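Lallton shop puts a new twist on the mug tree: hang your spatula on it

LALLTON, May 24, 2026

I've been selling kitchen things for long enough to know that the drawer by the stove is where good spatulas go to get lost. You pull it open, it jams on the potato masher, you say a word you shouldn't, and dinner burns a little. So I'm really happy to tell you that Jedholm is bringing out the Flillero, a slim countertop stand for the tools you reach for every day!

It's a mug tree at heart, and yes, you can hang mugs on it (I do, at home, on the weekend). But my business partner Tiburcio Zamudio kept hanging his pancake turner on the one in our back kitchen, and after a few weeks of moving it off again I gave up and asked him what else he'd put there. A whisk, he said. The ladle. The measuring cups, if they'd only stop sliding. We started sketching that same afternoon.

What we ended up with is white all over, with a flat round base, one tall thin pole and a ring of curved hooks at the top. Everything hangs down close to the pole, so it doesn't eat up the counter the way a crock does.

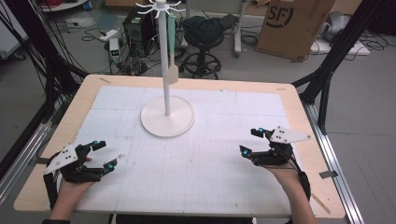 Jedholm Kitchen and Table Team

The mint-green handle on the spatula is my favorite color of anything we carry, and I love how it looks against the white. The cream blade hangs well clear of the base, so there's still space under it. You'll want to check the length of your own tools before you buy, mind you. My mother's soup ladle is enormous and it lives on a nail.

A word on loading it up. Start with your heaviest piece, then put the next one on the opposite side, and keep going around like that. Wash and dry things before you hang them. If you're mixing mugs and utensils, I'd keep the mugs to one half so you aren't reaching past them for the turner.

"I wanted something I could grab from with one hand while the other one's on the pan," Tiburcio told me when I asked him for a proper quote. "And I wanted my drawer back."

We're making 795 of them for the first run, and they'll be at our Lallton shop and at Goh, our neighbors across the street, who've been kind enough to give us their front window. A second color is planned for October, and I've been told not to say which one.

Come by and try hanging a few things on it! We open at 9, and I'm usually at the counter by 10 with coffee.

Contact: Rigoberto Flores, Jedholm, Lallton. Ask for me at the shop.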